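Notebook – open day prep and demo, Skundberg room, February

Station 2, cloth folding with the hand-held grippers. Black cloth on the light blue sheet, blue pads on the fingers.

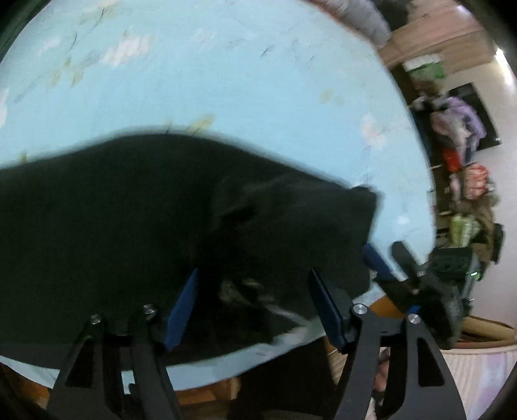 Setup notes

Left and right units charged overnight, paired at 8:40. Sheet stays on for all sessions. Dark cloth against pale blue gives the cleanest edge for the Ogilvie tracker, so no change to thresholds.

Demo

Visitors from Povolberg in two groups. Each person got one fold, corner to corner, 300 s limit. Log shows 52 attempts, 398 grasp events. Most misses were double-layer pinches near a fold – same fault as in the Trosora trial.

Questions asked: pad life (we replace at 1,000 grasps), left-handed use (fine, swap the trigger plates), price (no answer given).

To do

Check pad wear on the right unit. Shorten the intro talk. Copy logs to the shared drive before the next group at 14:00.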